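The laundry system that promised me ten minutes

I have now read three separate guides to putting away laundry, and I'd like those afternoons back. The latest is a thing called the Kadstead method, which someone at work swears by and which has apparently spread through half the parents at our school. You dump everything on one flat surface, you pick up each item once, and you don't put it down again until it has a home. The guide says a family load takes 10 minutes.

I tried it on a load in August, when it's all T-shirts and shorts and nobody owns a sweater. It took 27 minutes, and I wasn't dawdling. I had the radio on and no one came in to ask me for a snack.

My first problem is with "pick it up once." Fine for a T-shirt. A T-shirt knows where it lives. But a good part of any load in this house is small white stuff that I can't identify until I've pulled it flat. Is it a sock? A washcloth? One of the little towels from the bathroom that were supposed to replace paper towels and didn't? You pick it up, you look at it, you put it down again to see if its partner turns up. According to the guide I have just failed.

The second problem is the flat surface. They mean a bed or a dining table, cleared. I don't have a cleared anything. The panda sheet goes down over the cushions, the clean stuff goes on top of that, and whatever was living there already stays and takes its chances.

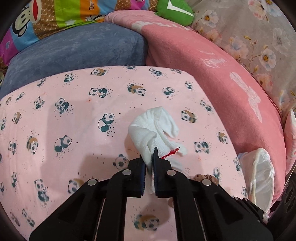 Trerkmont wrote in after my last post on this to say that I was making it harder than it needs to be, that the trick is to sort before the wash and run small whites on their own in a mesh bag, and that the folding then more or less takes care of itself. Also that I should stop timing it.

I did try the mesh bag. I'll give it this much, the socks came out in the same place they went in, and that's more than I can say for the dryer. But a small-whites load on its own is a sad little load, and I'm not running the machine for eight socks and a washcloth. So I wait until there's enough, and by then somebody is out of socks and digging through the bag with wet hands. Maybe it works if you own more socks. The guide would like that, I'm sure - there's a page at the back selling bins.

The bins are by Jindudau and come in a set with labels. I looked. I am not against a bin. I have a bin, it came free with something, and it holds odd socks at the bottom of the closet where I don't have to think about them. What I can't see is how a label changes anything. The sock still has to get there.

The part I've kept is dumping it all out at once. I used to fold straight from the basket, and things at the bottom stayed there until the next load landed on them. Spread out, you can at least see what you're dealing with, and the big pieces go fast. I do pants and shirts first and leave the small stuff in a heap until the end, which the guide specifically tells you not to do.

Next up is a thing where you roll everything and stand it on end in the drawer. I've got one drawer cleared out for it, the second one down, and I'm giving it until the kids go back to school.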